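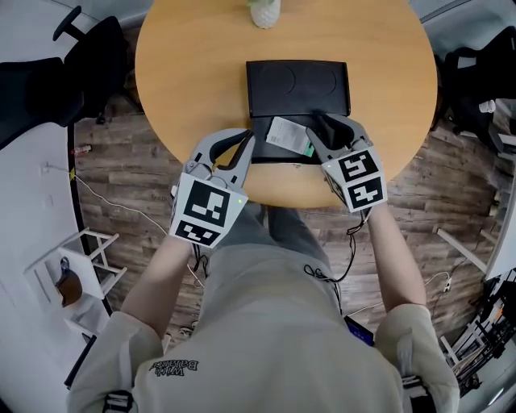 Figure 1. Black tray with the label card, round table.

Does a returnable box get returned?
Module report, Packaging and Reuse, Tarnlow

1. The claim
Etumura sells the Releo box as a replacement for the cardboard cartons used to post small parts between offices. The leaflet says each box will make 80 trips before it is recycled. We asked where that number came from and were sent the same leaflet again. Our project took a smaller question: how easily can the box be labelled, opened and sent back by people who have other work to do?

2. The label
Most of the trouble we expected was with the card. A return depends on it being found and scanned, and the leaflet shows it lying neatly in place, which tells you very little about a Wednesday afternoon in a busy office. 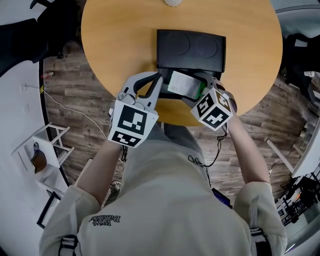
The opening end is the weak point of the design in our view. Etumura describes it as "self-guiding", but we could find no guide anywhere on it. With the end open, the card sits just inside with its green strip showing, and that strip is the only part of the label that catches your eye against all the black plastic. The printed text is grey and small. If the strip matters so much, it should be wider, and it should be on the outside.

We logged 20 attempts at putting the card in. In 17 the barcode was readable at the first scan. Etumura would probably call that a success. We would point out that a carton with a sticker on it has no such step to get wrong.

3. The table
We worked at a round table because that is what the meeting room has. It was a poor choice for a comparison with the leaflet, where the box is always lined up with a straight bench.

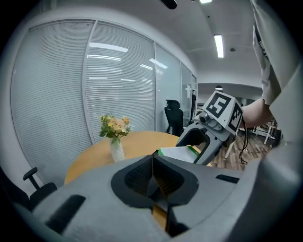
A round top gives you no edge to square the box against, so it drifts a little each time it is handled, and the flowers had to be worked around as well. Our timings include that, and almost certainly look worse for it. We have left them in. Offices have flowers.

4. The recesses
The two shallow circles in the top are said to help stacking. We had one box and could not test this. The Żak carton we borrowed for comparison has a flat lid and stacks perfectly well.

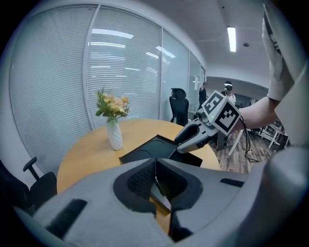

Figure 2. The tray beside the vase, with the glass wall and blinds to the left.

5. Limits
One box, one table, 2 sessions in August. We never posted anything, so we can say nothing about the 80 trips except that we have seen no evidence for them. The next group should ask for a second box and a batch of used label cards, and should get Etumura's answer in writing before starting.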